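How to test whether a robot arm can clear your table

Many people ask me if a machine can already do the small chores of the house. My answer is that you should make a test yourself, if you have access to an arm. The steps below are the ones we use at Senia, and they need one afternoon.

What you need

An arm with a two-finger gripper, a table with a smooth top, and ordinary things from a kitchen: a plate, a bottle, a cup, some fruit. Toy fruit is also good. It does not roll so far and nobody is sad when it is crushed.

Step 1. Choose one chore and write it in one sentence. "Take the bottle off the plate and put it on the table" is a good chore. "Tidy the table" is five chores, and you will argue afterwards whether it was done.

Step 2. Do the chore by hand, slowly, with only your thumb and one finger. Where you feel the need of a third finger, the gripper will have trouble too. Write down these places.

Step 3. Put the things with free space between them. For the first attempts leave at least the width of the open gripper on both sides of each object.

Step 4. Make 32 attempts without changing the program. Mark each one as done, done with help, or failed. If you touched the plate to correct it, this is help. Please be strict here.

Step 5. Turn the objects and repeat. A bottle that lies across the plate asks for a different grip from a bottle that stands up, and the results often fall at this point.

Step 6. Only now compare with a person. Kamarul Raju did our chore in the same room with a clock beside him, and we wrote his time in the same table as the arm's times.

A table like ours, with the bottle on its plate:

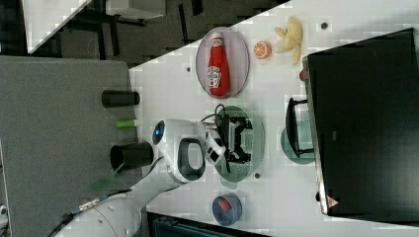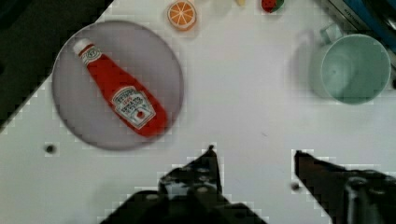 Comments

Jovita Robles wrote that 32 attempts are too few for a cup with a handle, and that she would not believe any result before 2000. She also asked what happens with real plates that have sauce on them, as her own kitchen has no other kind. For such plates I would start again from step 2, with gloves.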